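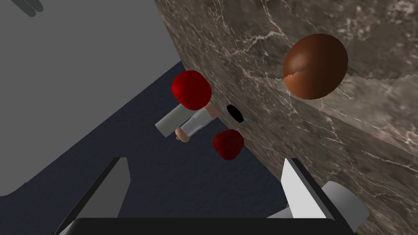 Brown marble appreciation thread (and a sealing question)

Home Surfaces > Natural Stone > Kitchens and Baths

marlowe_kitchen
Jan 12, 2021

OK, I have to share this with people who will understand. I have been a white-and-gray person my whole adult life. White tile, gray paint, the works. Then I went to the stone yard in Pelgate to pick out a remnant for our bathroom vanity and came home completely in love with brown marble. Brown! The kind with the thin pale veins that branch all over the place like little rivers. I stood there so long the guy at the desk asked if I wanted a chair.

The piece I put a deposit on is called Daltero (the yard's own name for it, so don't bother looking it up). It's warm without being orange, and the veining gets denser toward one end, so I want the busy end next to the window where the light hits it sideways. $900 for the remnant, cut and edged, plus delivery. My husband thinks it looks like his grandmother's bank lobby and I told him his grandmother had excellent taste in banks.

Now the question. Polished or honed? And what are you all sealing with? The yard pushes a product called Fatulex and says one coat and forget it, which sounds too easy to me.

quarryrat
Reply #1

Welcome to the brown side! We have had brown marble in the hall bath for eleven years and I still run my hand over it when I brush my teeth.

Honed, no question. Polished marble in a bathroom shows every etch. Toothpaste, face toner, the lemony hand soap your sister gives you for Christmas, all of it leaves a dull spot. On a honed top the dull spots just blend in. Brown is very forgiving this way too, you'd have to go looking with a flashlight.

One coat and forget it is nonsense. Test it yourself: leave a spoonful of water on it for fifteen minutes, wipe, and if the stone underneath has gone dark it's time to seal again.

BelleAndGrout
Reply #2

I'm going to disagree with the honed crowd before it gets going. Polish is what makes a brown stone worth having. Honed brown goes flat and a bit muddy, and the pale veins lose their sparkle. I did both in my last house (polished in the powder room, honed in the kids' bath), same stone from the same yard, and visitors would rave about one and never mention the other. Guess which.

Yes, you will get etches. You can buff out the small ones with polishing powder and a felt pad in an evening. I find it kind of soothing.

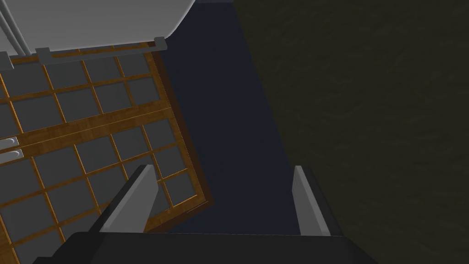
The other thing I'd say is look hard at the edge before you sign off on it. A mitered edge with the veins carried over the fold looks like a solid block, and it's gorgeous, but the fabricator has to save the strip right next to the cut to do it. If he grabs the strip from somewhere else the veins stop dead at the corner and you will see it forever. Ask him to chalk it on the slab while you're standing there.

marlowe_kitchen
Reply #3

Oh, I had not thought about the edge at all. The quote just says "eased edge." Is it rude to go back and ask for a miter?

BelleAndGrout
Reply #4

Not rude! Expensive, maybe. They wanted an extra $589 for ours and that was a short run with one corner. We paid it and ate a lot of soup.

tom_from_the_annex
Reply #5

$589 for a corner. Wow. Put that money into a better faucet and leave the edge eased. It's a vanity, you look down at the top of it. On a thick-looking kitchen island I'd say go for the miter, but in a small bathroom the door swings past the front edge and you will chip it. Ask me how many times I've filled the chip in mine.

Also, since everyone is gushing: some brown marble isn't marble. Plenty of yards sell limestone under that heading, and it can be softer and thirstier. Get a scrap of the offcut and put a drop of vinegar on it, somewhere you don't care about. Both will fizz, so that won't tell you which one you have, but you'll see how badly yours etches and how far a stain soaks in. Coffee, olive oil, a slice of lemon overnight. Do it on the polished face and the raw face.

quarryrat
Reply #6

Good tip about the scrap. I keep a drawer of them. Tom and I argue about everything else on this board but he's right there.

Not right about the faucet though.

HarrietA
Reply #7

Hello all, long-time reader. Harriet Achterberg here, I wrote the old post on reading veins that somebody pinned years ago. Brown marble is my favorite thing in the world, so I could not sit this one out!

Veins in marble are mostly calcite that filled old cracks, and the cream and tan tints come from traces of iron and clay. When you see a thin white one cutting straight across a tan one, the white is younger. You can stand at a slab and work out the order of events with your finger. I've done it in hotel lobbies and been asked to move along.

For the vanity, here is what I'd do. Take a sheet of brown paper the size of the top with the sink hole cut out and lay it on the slab. Slide it around. Everyone falls for the prettiest patch and then discovers that the patch is exactly where the sink goes. Put the sink over the dullest part and save the good stuff for the side where you set down your coffee.

On the finish, go and see it wet. A wet honed sample gives you a fair idea of the polished color. If you gasp when it's wet, get it polished. If you like it just as much dry, get it honed and enjoy the easy life.

marlowe_kitchen
Reply #8

Harriet!! I have your pinned post printed out in my renovation binder. The paper template is going on my list for tomorrow. I'm a little worried the sink is going to land right on my rivers.

pennington_reno
Reply #9

Can I be the wet blanket? We had brown marble in our Pennington house and took it out. It was handsome, but the room had one small window and by four in the afternoon it felt like washing your face in a cave. If your bathroom faces north, bring home the biggest sample they'll lend you and live with it through an evening with the lights you really use. We swapped to a pale quartz and sold the old top for $90 to a man who made a plant stand out of it.

He sent a photo. It looked great as a plant stand, I'll give it that.

BelleAndGrout
Reply #10

$90! I would have driven to you. I would have driven through snow.

Dark rooms are a lighting problem, in my opinion. Warm bulbs, one on each side of the mirror at face height. Cool white bulbs turn brown stone the color of dishwater and then people blame the stone.

pennington_reno
Reply #11

We had sconces. We had warm bulbs. It was still a cave. Some of us just like pale bathrooms, Belle.

quarryrat
Reply #12

Fair enough. I'd still have bought the slab.

Back to the sealing. I haven't used Fatulex so I can't say yes or no to it. Whatever you pick, thin coats, wipe off all the excess before it hazes, and leave it alone overnight. And never clean with vinegar, whatever your aunt says. A few drops of plain dish soap in warm water is all mine ever gets.

tom_from_the_annex
Reply #13

I have used Fatulex, on a hearth. Went on fine, smelled like a nail salon. It needed a second coat by the next March, so treat "forget it" as sales talk. Open a window.

marlowe_kitchen
Reply #14

Update! Went back with my paper template and a spray bottle. The yard people were so nice about it, they even pulled the remnant out flat for me. I sprayed it and I gasped, so polished it is (sorry, quarryrat). The sink fits over a plain patch if we shift it slightly left, and the rivers end up by the window.

I asked about the miter and the whole job would have gone to $1529 with the new edge and the extra polishing, so Tom wins that round and we're keeping it eased. They gave me two offcuts for free. One has olive oil on it right now and the other one has my husband's coffee, which he was still drinking.

He now says it looks like a nice bank.

HarrietA
Reply #15

Wonderful! Please post what the oil does after a full day, and try a patch with sealer next to a patch without. I'd also love to know whether the veins feel any different under your fingertip from the brown parts. On a polished piece they sometimes sit a hair lower.

marlowe_kitchen
Reply #16

Just checked with my eyes closed. There's one near the end where I can feel a tiny dip! Oil results tomorrow.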